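Evening Hardware Course, Handout 4
Fitting a processor
Tutor: Nayara Tavares, Herley Learning Centre
Revised 7/13/21

Bring this with you to the bench session, and bring Handout 3 as well if you missed the part on opening the case.

I love this session. Up to now we've been unscrewing panels and naming parts, and now we get to handle the piece that does the thinking! It's small, it's square, it costs more per gram than anything else in the building, and it goes in with no pushing at all.

Before you start

Lay the tower on its side with the panel off, so the board is flat and facing up. Please don't try it with the case standing up. I did that with my first Kesden machine and spent the evening hunting for a dropped screw behind the drive cage.

Find your landmarks first. The socket is the square with the metal frame round it. The long dark strips near it are the memory slots. The big silver box with the label is the power supply (mains lead out before anything else, always).

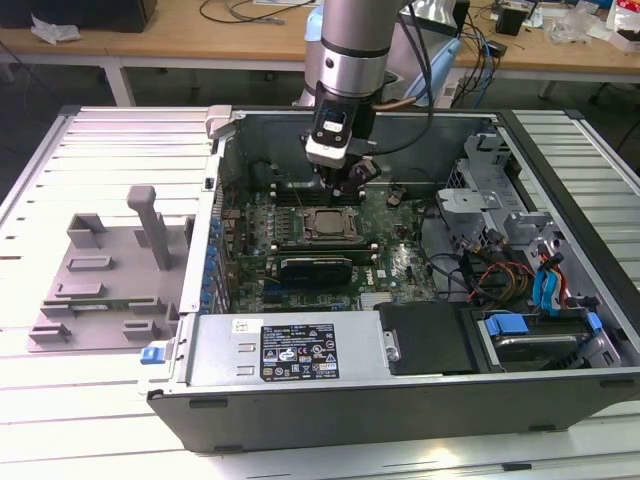
Tower on its side, panel off: socket near the middle of the board, power supply lower down.

The socket

Most of the boards in our cupboard use the LGA type. LGA stands for land grid array: the springy contacts live in the socket, and the flat gold pads (the "lands") live on the underside of the chip. It's a lovely bit of engineering, and it does mean the socket is now the delicate half. Bent contacts are miserable to put right, so keep fingers, sleeves and cloths out of there.

Release the lever, lift the metal frame and let it rest open. Have a good look with the torch. If you see fluff, use the hand blower. Old boards are often a bit grubby, and that alone is no reason to give up on one.

Hold the processor by its edges. The metal lid on top is called the heat spreader, and it's fine if that has a few scuffs. The coloured board under the lid is the substrate, and the pads beneath that are what you must keep clean.
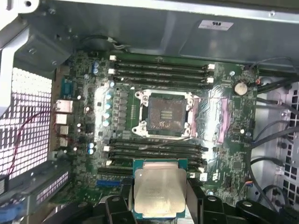

Evangelista asked in the January group whether it matters if the memory goes in first. It doesn't matter electrically, but bare slots leave you far more room for your hands, so on our bench we do the processor first and the memory afterwards.

Which way round?

A square chip looks as if it could go in four ways. It can't! Look for the small triangle on one corner of the chip and its partner on the board or socket. Most LGA chips also have 2 little notches in the edges that match bumps in the socket. If yours seems to be 90 degrees out, lift it straight up, turn it, and try again. Never twist it while it is resting on the contacts.

Bring it down level. A tilted chip can drag a corner across the contacts, so get it flat before it touches.
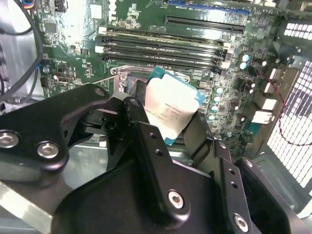

You say no force, but the lever on mine needed a real shove, wrote Drarkuver on last term's feedback sheet. Quite right, and I should have said so. The chip needs no force, the lever does. It will feel stiff and may creak a little. Check the chip is sitting flat, close the frame, then press the lever down and tuck it under its hook.

For next time

Read the pages on thermal paste and write down the socket name of a computer you have at home, if you can find it. Practice boards are on the shelf by the window.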